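Grarnonville season 4, who's still watching? (spoilers through episode 3)

Posted October 7, 2022

pikia_porch_light
OK so I finished episode 3 last night and I need to talk to somebody, my husband bailed on this show back in season two. Did they really just skip over the ferry accident? The whole finale was built on it, everybody screaming on the dock, and then we open in September with the family eating pancakes. I rewound it thinking I'd missed an episode!

bluetarp68
You didn't miss anything. They covered it in that one phone call at the diner. I kind of liked that, to be fair. I didn't need another funeral after the one last year.

pikia_porch_light
But the phone call was maybe a minute long! And the mayor's wife wasn't even in the room for it. She's the one who sold the tickets, for crying out loud.

marzipan_dan
I'm with bluetarp. The show got so heavy last season that I had to take breaks from it. Now it's back to small town people being nosy and I'm happy. The scene with the two sisters in the hardware store is the best thing they've done since the pilot.
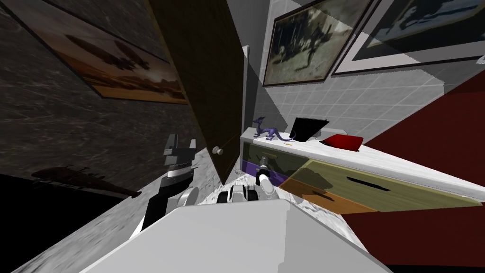
Tall brown door, marble wall, everything on a slant

oldreruns
marzipan_dan, the hardware store scene was fine but come on, they had the same fight in season one, nearly word for word. I think the writers are out of ideas. Protenwood did this too (loved that show, don't get me wrong) where every year somebody came home and opened the same box of letters.

marzipan_dan
Protenwood was great until the very end and I will not hear otherwise lol. And sisters do have the same fight over and over. I've been having one with mine since high school.

pikia_porch_light
Ha, fair enough. I did tear up when the younger one left her keys on the counter. I just want them to deal with the dock stuff before the season's over. My guess is the deputy knows who cut the rope and he's sitting on it because of his son.

bluetarp68
Ooh, I had the son down as the one who did it. He's been wearing that jacket since the finale and he keeps leaving whenever the ferry comes up. Watch him in the background at the pancake breakfast.

oldreruns
Too obvious. They want you looking at the son. I'd put money on the mayor.

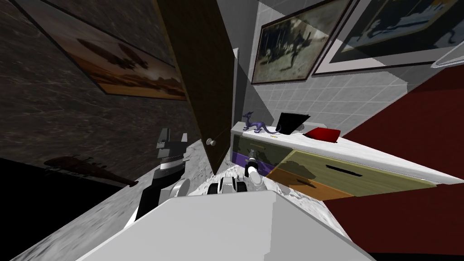

sleepy_in_section_4
Jumping in with a dumb question, do I need to watch the holiday special before I start season four?

marzipan_dan
You can skip it, the only thing that carries over is the engagement and they mention that in the first ten minutes.

sleepy_in_section_4
Perfect, thanks! I'll start tonight then, and I'm closing this tab before I read any more about ropes.

oldreruns
I'd still watch it for the snowplow part, but that's me. Also the bakery owner's accent is different in the special and it drives me up the wall.

pikia_porch_light
Her accent is different in every episode! Anyway I'm going back to rewatch the breakfast scene for that jacket. If bluetarp is right I'm going to be so mad I missed it.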